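Relatório de projeto - Parte 4: a falha de preensão

Projeto Undance, laboratório Zumitcombe
Orientadora: Carleen Cartwright
24 de março de 2018

O objetivo desta etapa era retirar volumes leves de uma estante e depositá-los em caixas. A falha apareceu no ciclo 2679: a mão perdeu força durante o transporte e o volume caiu. O programa Bitodico não registrou erro e o braço completou o movimento com a mão vazia. Em 2699 ciclos houve 19 quedas desse tipo.

Primeiro suspeitamos do sensor do polegar. Trocamos a peça em janeiro e nada mudou. Depois comparamos os registros de corrente e vimos que o sinal sumia por 136 milissegundos, sempre com o punho girado para fora. O conector do cabo estava com folga.
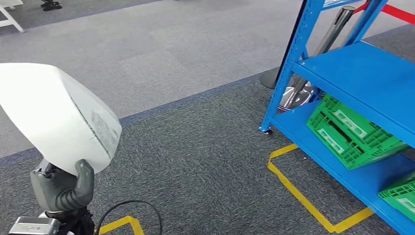 O cabo é o ponto fraco da montagem. Ele foi preso somente na base, e o peso do trecho livre puxa o conector a cada giro. Com a mão segurando um volume branco que parece macio, o cabo preto faz uma curva solta sobre o carpete, ao lado da fita amarela. Além do mau contato, existe risco de tropeço - a orientadora pediu que isso constasse como item de segurança.

Fixamos o conector com uma presilha McAlister e incluímos uma parada automática quando o sinal some. Falta repetir o ensaio completo com a nova fixação.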